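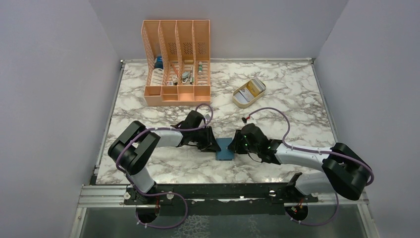 Programs > Vuvis Desk Handling > Progress reports

Last updated 26 October 2024

3 min read

Report to the Parry fund, second period
Prepared by Azra Pavlović, Plarnberg workshop

You asked for the bad news first this time, so it gets its own section and the good news can wait its turn.

The fault

In September the right arm let go of a box. Dropping things is within its rights at this stage of the project, but on this occasion the left arm kept hold, kept pushing, and carried on across the table as if it still had a partner. It met the right gripper at low speed and leaned on it until the current limit tripped. Damage: two finger pads and one afternoon. No people were near the table.

We had 542 two-arm lifts on record by then, and I had been planning to open this report with that number.

What we found

The cause was duller than any of the theories. Each arm reports its grip to the controller, and the controller is meant to stop both if either one goes quiet. The right arm's wrist connector had worked itself slightly out of its seat, so its messages were arriving in bursts. Between bursts, the software helpfully reused the last good value, which said the grip was fine. It went on saying so for 9 seconds.

Reusing old values was my decision, made in the spring to get rid of nuisance stops. It did get rid of them.

We went back through the logs and found 13 earlier lifts with the same gaps in them. All of those ended normally, and we had counted them as successes. I have moved them to a separate line in the table you will get with the accounts, and the success rate is a little less handsome for it.

What has changed

A grip reading that is too old now counts as no reading, and both arms stop where they are. The connectors on both wrists have been reseated and clipped, and we check them before the first run of the day. The cable to the wrist also has more slack than it did, as it was tugging at the connector whenever the elbow swung out.

The nuisance stops are back, as you would expect. We had two on the first morning and I was almost pleased to see them.

Where the work stands

Lifts with the small blue box have restarted at half speed, one gripper on each side, with the organizer and the card tray left at the back of the table as before. We want the arms to get used to working near clutter, and tidying it away for the retest would have felt like cheating.

The Sorkport visit has been pushed back until we have a full set of runs at normal speed. They took it well. They have arms of their own.

Money and requests

The replacement pads came out of the spares line and the spares line survived. I would like to move what is left of the travel money into a second emergency stop button, to go on the far side of the enclosure. The present one is easy to reach if you happen to be standing next to it, and in September I was at the other end of the room holding a sandwich.

Please let me know by reply whether the transfer is all right. The button is in stock and I can have it wired in within a day of hearing from you.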